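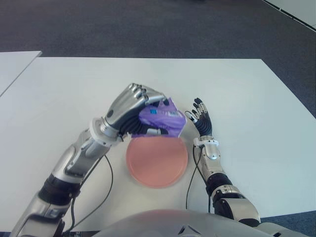
Posted in: Furniture Guides > Tables > Set-up and Daily Use

4. Placing the tables and serving snacks

This section is for two or more Fleris tables with white top, used together on carpet. If you have only one table, please go directly to 4.3.

4.1 Before you begin

Please check that the legs are locked as it is shown in section 3. You need two persons for moving the long table (1810 mm). The short table can be moved by one person, but do not drag it on the carpet. The feet can pull the fibres and after some months you will see a line.

Remove all things from the tops, also the light ones.

4.2 Joining two tables

1. Put the first table in its final position. Leave 630 mm or more between the table and the wall, so that a chair can pass.

2. Bring the second table beside it, with the straight edges facing each other. Lift, move, put down.

3. Look along the edges from one end. When one top is higher, turn the foot of the lower table to the left, a half turn each time, and look again.

4. Push the tables together by hand until the edges touch. A narrow seam will remain between the tops and this is normal. It must not be filled with tape or silicone.

5. Press with the flat hand on both sides of the seam. If a table moves, repeat step 3.

Note: On thick carpet the feet will sink a little during the first days. Mr. Sylvain Renaud from the Mondier service desk advises to check the level again after one week.

CAUTION: Keep your fingers away from the seam while another person pushes.

4.3 Plates and packages

The matte top is easy to clean but it takes colour from some foods, for example beet juice, curry and berry syrup. Use a plate for everything that is open.

1. Wipe the top with a soft cloth and let it dry.

2. Put the plates in the middle of the table, not over the seam. A flat plate with a low rim is good for wrapped snacks. For nuts or small candies please take a bowl.

3. Lay the closed packages on the plates. Hold them softly, chips are breaking very easily in the bag.

4. If a bag has a label with the ingredients, turn this side up. Guests with allergies will thank you. 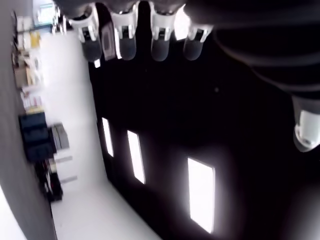
5. Open the bags only when the guests are there. Cut the top with scissors, and do not cut on the table surface.

6. After the break, collect the wrappers first and the plates second. Crumbs go into a hand brush pan, never onto the carpet.

Note: Plates with a rough bottom can leave grey marks on the white top. Most of these marks go away with warm water and a drop of dish soap. For the others you can order the Famgate cleaning paste, part number 320.

CAUTION: No hot pots directly on the top. The surface is tested for cups and plates up to 82 degrees Celsius, for a short time only.

4.4 Separating the tables

Go back through the steps of 4.2, starting with the last one. Clean the two inside edges before storage, because sugar and crumbs like to stay there. For storing the tables on the Leblanc cart, see section 5.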